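Open day at Pullero: breakfast things, baskets and a very good toaster

2020-03-18

I had been meaning to get out to Leltlow for ages, and when the Pullero open day came up I put my name down the same afternoon. It's a 22 km ride from my place, mostly flat, with one mean hill before the turnoff at Honach. I got there with red cheeks and a big appetite, and then spent the whole morning looking at food. Good food, too!

Pullero takes up the ground floor of the old Iyamu building. If you grew up around here you'll remember the place as a furniture showroom, and the big front windows are still there. Entry was free, you just signed the book at the door. The theme for the day was the household table: what we put on it, what we put it in, and how it all gets tidied away again. I love this stuff. I'm the sort of person who rearranges other people's cutlery drawers (with permission, mostly).

My favourite stop by a long way was the breakfast table near the back wall. White top, nothing fussy about it, which let the colours do the work. A shiny two-slot toaster, a brown wicker basket with a nice thick rim for the baking, a red apple streaked with yellow, and a little white canister with a lid that I'd happily have on my own counter for tea bags. I must have hung around there for half the morning.

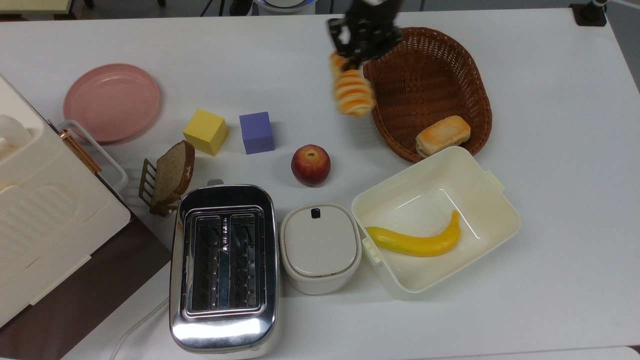

The striped pastry is the thing I keep telling people about. It's a spiral, with bands of pale cream running between the orange-brown ones, and it put me straight back at my grandmother's table, where there was always something twisted on the plate and you were allowed to unroll it as long as you ate every bit. I went home and looked up how the two-tone kind is made. You roll a thin sheet of coloured dough over the plain one before shaping, so the stripe sits on the outside. I'm going to try it over the long weekend in April, and I expect a mess.

Then there was the toast rack! A small bronze-coloured one, with a slice of brown bread standing up in it. I'd forgotten how much I like a toast rack. My parents had one that lived at the back of the cupboard and came out for guests, and I always thought it was the height of elegance. Yes, the toast goes cold quicker. It also stays crisp, and I'll take that trade any morning of the week. The round pink plate was a lovely touch as well, and so were the foam cubes in yellow and purple. Those two colours beside a red apple made me want to repaint my kitchen.

I got chatting with a couple of other visitors about bread baskets. One keeps hers lined with a tea towel, the other thinks that's a crime against wicker. I'm with the tea towel, mainly on account of crumbs. We did agree that an oval one is easier to live with than a round one, especially on a narrow table, and that a tight weave is worth paying extra for.

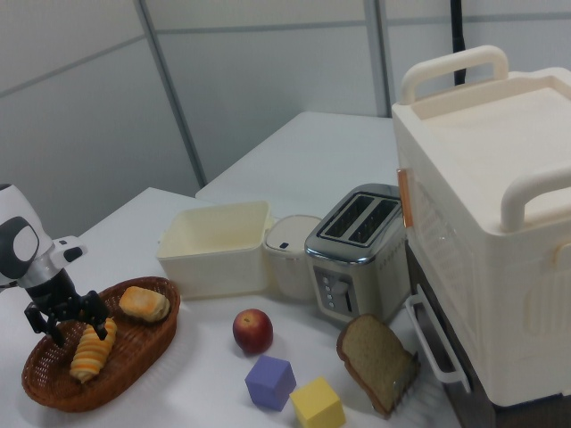
Two kinds of baking in the wicker basket, with the apple, the canister and the toaster close by.

I also liked the open cream-coloured container in the middle of the table. A plain rectangular box with no lid is the most useful thing you can own in a kitchen, in my opinion. I have a few at home and they hold onions, batteries, birthday candles, whatever needs holding that week.

Practical bits, for anyone thinking of going next time. There's bike parking on the Honach side and the car park has 50 spots, which filled up early. Bus 377 stops right across the road. The coffee was decent, and the date squares were gone before noon, so head for those first. Washrooms are down the hall past the coat hooks. Somebody at the door told me they'd had 650 people through at the last one, and I can believe it from the size of the sign-in book.

I rode home the long way to dodge the hill and stopped for a loaf of whole wheat. The toast rack search has already started, so if you spot one at a garage sale, please leave me a comment.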